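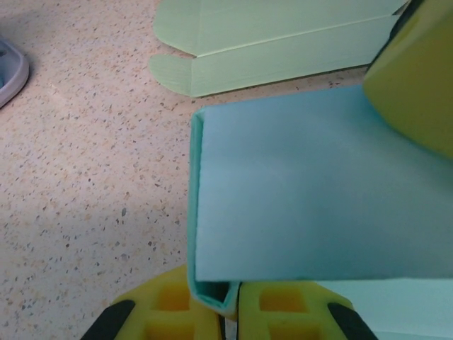 Folding Gift Boxes with Two Robot Arms: Tips from a Month with the Traswood Bench Kit

Posted 12/22/22 in Workshop Tips

If you wrap or box anything in quantity (soap, candles, cookies, mugs for the whole extended family), you know the folding is what eats the evening. I started renting the Traswood two-arm bench kit in September for a small run of gift boxes, and I've liked it so much that I keep telling people at the hardware store about it. These are my notes on the kit and a pile of box-folding tips that came out of using it. Most of the tips work just as well with your own two hands!

What you get

Two arms, two bases that bolt to a front rail, grippers, wrist cameras and the Brindness software that runs it all. You teach it a fold by moving the arms through it yourself, as many times as you can stand, and then the software practices from your recordings. I gave it 55 recordings of a tuck-end box before I trusted it with the good cardboard. The manual suggests fewer. I'd go with more – the extra evening paid me back quickly.

Rental is 600 a month with the setup visit included. Buying is a much bigger decision, and I haven't made it yet.

Picking the cardboard

Thin, matte stock is your friend. My favorite so far is the pastel line from Hegde, which comes in a pale blue and a pale green and creases nicely without cracking. Glossy stock slides around under the fingers and throws glare back at the cameras. If you have to use it, turn the lamp toward the wall.

Pre-crease everything. Run a bone folder or the back of a butter knife down each line, fold it all the way over, and open it again. A panel that has already been bent once will go where you want it. This was the single biggest improvement I made, and I do it for hand folding now too.

Store blanks flat under a heavy book. A blank with a bow in it wants to spring open just when the flap is going in.

Keep the long flap moving slowly

Long side flaps like to twist. Support the flap near its end, bring it over in one slow sweep, and stop for a second before you let go. When I recorded my folds too fast, the arms copied my hurry exactly (embarrassing, but a great lesson). 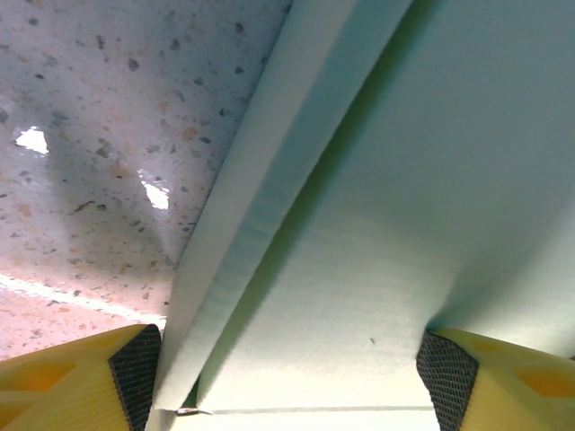 A long fold on the pale blue, with a finger on either side at the bottom.

A few more that belong here:

Check the grip pads every few boxes. Paper dust builds up in the texture and things start to slip. I use a dry toothbrush.

Set the grip lighter than you think. A squeeze that feels right on a wooden spoon will leave a dent in card.

Do the side flaps first, then the tuck. Yes, every time, even when the box seems to be behaving.

If a tuck won't seat, back it all the way out and start that flap over. Pushing harder only crumples the tongue, and then you've lost the blank.

Laying out the table

Give the fold the middle of the table and send everything else to the sides or the back. I put the dishes to the left on a tray so I can lift the whole lot away in one go. The next blank can wait at the far edge, opened out. Leave room for the elbows! They swing wider than the grippers do, and a tall bottle anywhere near one is asking for trouble.

Cables deserve five minutes of attention before you start. Let them make a big easy loop at the wrist and follow the arm down to the base, with enough slack for the farthest reach. Move each arm to its limits by hand and watch where the cable goes.

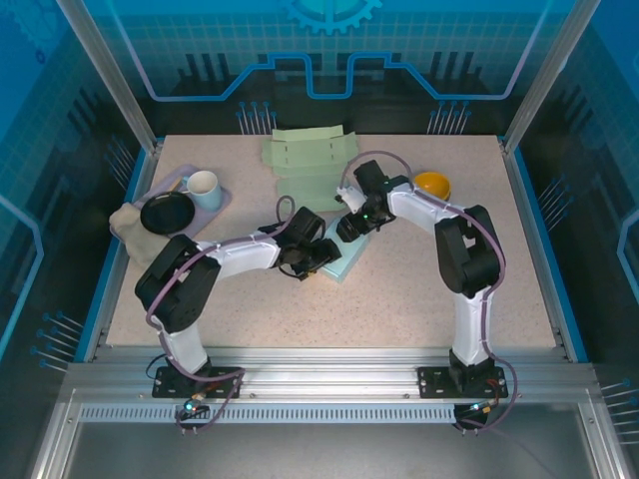 Both grippers at the blue box, green cardboard opened out behind, tray over on the left.

What I'd change

The software loses its place if you switch cardboard colors without telling it, and the menu for that is buried. Brindness support answered me the same day and walked me through it, so full marks there. The message code was 3564, if you go looking in the help pages: search for that number and skip the general article on lighting.

The start-up check takes 13 minutes. I make coffee.

I'd also love a second size of fingertip for narrow tuck flaps. Nostton sells a set that is supposed to fit, and mine is on order. I'll add a note on this page once I've run a batch with them.

For anyone starting with a rental, use scrap for the first week. Cereal boxes cut along the seams and refolded inside out are perfect practice, and they're free. Label the good ones and keep them as templates.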